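Home | Forums | Marketplace | Rules | Log in

Flulville Stationery & Paper Board > Storage and Display

Keep the pastel bunny boxes or flatten them?

willness58
I have 6 of the cartoon gift boxes left from a swap in September and my closet shelf is full. I love the printing but they're just sitting there! Do you all keep yours whole, or cut off the art and toss the rest?

Bastos
Cut them. I trimmed all mine and they fit in one binder. A box with nothing in it is taking up rent.

tusa_paper
Noooo, don't cut them! Once the corner of a drawing is gone you can't get it back. I put washi rolls and stickers in mine and stack them by color (pink on the bottom, obviously).

Bastos
You also have a spare room, tusa. Some of us have one shelf.

tusa_paper
Ha, fair. But still - look at the bunny with the purple bow and tell me you'd take scissors to that. 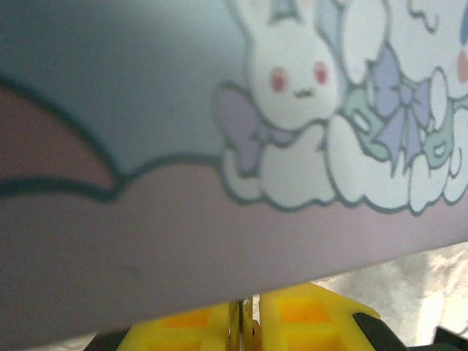

I'd wipe them with a dry cloth only, no spray, and keep them out of the window. Mine faded badly on one side after one summer.

willness58
OK, I'm keeping two whole for stickers and trimming the plain ones. Sorry, tusa!

Bastos
Half a win, I'll take it.

Filed under: Boxes, Tins & Pretty Packaging

Recent threads
Washi storage under 2,000 yen
Sticker peeling off a matte lid
Show your desk drawer (382 replies)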